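Wancombe Housing Association, Resident Services
@WancombeResidents

1/ Resident Services is publishing its guidance on shared kitchen drawers and utensil storage as a thread this month. The full text will be posted in the lobby of each building in July. Residents are asked to read all posts before sending questions, as many points are covered further down.

2/ The guidance applies to the 13 shared kitchens at Wancombe, including the two on the Lim Street side that reopened in spring. It does not apply to kitchens inside private apartments, although residents are welcome to use it there.

3/ Background. At the last kitchen review, utensil drawers were the most frequent subject of comment, ahead of refrigerator space and the dishwasher schedule. The comments concerned drawers that would not close, spoons stored with knives, and crumbs collecting beneath the trays.

4/ Beginning in July, spoons, chopsticks, spatulas and serving pieces in shared kitchens will be kept in open bins on the counter or shelf. Knives, peelers, graters and skewers will stay in the top drawer, in the slotted tray. Please do not place any bladed item in a bin.

5/ Before the bins are put into use, each kitchen will hold one sorting session. A session requires a cleared table, a clean cloth, the empty bin, and everything that is currently in the drawer. Please allow one hour.

6/ Step one is to empty the drawer completely. Residents who have sorted a drawer while most of its contents were still inside will know that the same pieces tend to go back in the same places. Everything should come out, including the pieces at the back and anything that has fallen behind the runner.

7/ Step two is to lay the utensils out on the cloth. A light-colored cloth is preferred, as small dark pieces are easier to find on it. Please use a cloth from the linen shelf. Paper towels slide and should not be used for this purpose.

8/ Step three is to group by use. The groups adopted by Resident Services are: eating, stirring and cooking, serving, measuring and scooping. Material is a secondary matter. A wooden spoon and a plastic spoon that are both used for stirring belong together.

9/ Chopsticks are to be matched in pairs before they are put away. Single chopsticks may be kept for one month in the envelope inside the cabinet door. After that time they will be offered to the garden group for use as seedling markers.

10/ Inspect wooden pieces under good light. Look for splits along the handle, a rough or furred surface at the rim, and dark spots that remain after washing. A piece with a split should be discarded. A piece that is only dry may be rubbed with food-grade mineral oil and left overnight on a rack.

11/ Inspect plastic pieces for melted edges, deep scratches and cloudy or sticky areas. A spoon with a melted edge should not be returned to use, even where the damage is small. Staining from sauce is a matter of appearance and is not a reason to discard a spoon.

12/ Inspect metal pieces for rust at the joint between the handle and the bowl or blade. Loose handles should be reported on the repair sheet. Please do not attempt to glue them.

13/ Novelty and souvenir spoons have been the subject of several letters. Resident Services has no objection to them. A spoon with an unusual shape or a decorated handle may be kept in the shared bin if it is sound, can be washed with the others, and has been given to the kitchen by the person who owns it.

14/ Personal utensils should be stored in apartments. Items left in a shared kitchen and not claimed by the end of the sorting session will be treated as shared property. A notice will be placed on each kitchen door 9 days before the session.

15/ Duplicates. Shared kitchens have gathered a large number of ladles. Each kitchen should keep two. Additional ladles in good condition may be left in the crate by the mail room, where they will be available to any resident.

16/ Bins. The model selected is a rectangular plastic bin with an inner divider, supplied through Dronance Household Supply. Each kitchen will receive one. Kitchens with more than 18 registered users may request a second by writing to Resident Services.

17/ Use of the divider. Pieces used for eating go on one side, and pieces used for cooking and serving go on the other. Place handles down and bowls up in deep bins, with the tallest pieces at the back. In shallow bins, lay the pieces flat with all handles facing the same way.

18/ Small scoops and measuring spoons are easily lost beneath larger pieces. They should be placed last, on top or at the front. If a kitchen has more than a few, a small cup may be set inside the bin to hold them.

19/ Utensils must be fully dry before they are placed in the bin. Water that collects in the bottom is the main cause of odor and of damage to wooden handles. Please leave pieces on the drying rack after washing and return them at the next use of the kitchen.

20/ Cleaning. The bin should be emptied and washed once a week with warm water and dish soap. Scouring pads will scratch a glossy surface and should be avoided. The kitchen rota has been amended to include this task, which follows the wiping of the shelves.

21/ Placement. Bins should stand away from the stove and out of reach of splashes from the sink. In the Trisow building, where counters are narrow, they are to be kept on the lower open shelf beside the cabinet. Please do not place them on top of the refrigerator.

22/ Cost. A sum of $1000 has been set aside from the shared kitchens budget for bins, drawer liners and replacement utensils. There will be no charge to residents. Any amount not spent will go toward new drying racks.

23/ Replacement utensils will be ordered once all sessions have taken place, so that orders reflect what each kitchen lacks. Requests should name the kitchen and the type of piece. Requests for particular brands cannot be considered at this time.

24/ Discarded items. Metal goes in the metal collection behind the Lim Street entrance. Untreated wood may go in the yard waste container. Most plastic utensils are not accepted in local recycling and should be placed in general trash.

25/ Residents with limited grip or reach who would prefer a different arrangement are invited to contact Resident Services. Bins can be set at a lower height, and utensils with thicker handles can be added to the replacement order. No form is required.

26/ Correction to post 15: the crate is beside the mail room door on the inside of the building. Items should not be left on the front steps.

27/ Session times for each kitchen will be listed on the lobby board. Morning sessions begin at 10 a.m. and evening sessions at 6 p.m. Replies to this thread will be read until the end of the month. Sorting table, with utensils laid out before the bin is filled:

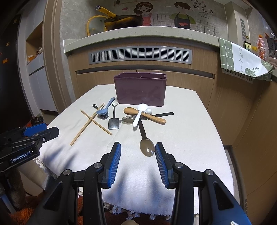 Trisow Third Floor: Thank you for the thread. Could the single chopsticks be kept for longer than a month? Ours tend to come back from people's apartments in twos and threes after the holidays, and we would be sorry to see the other halves out in the tomato beds by then. We would also like to put our name down for one of the extra ladles.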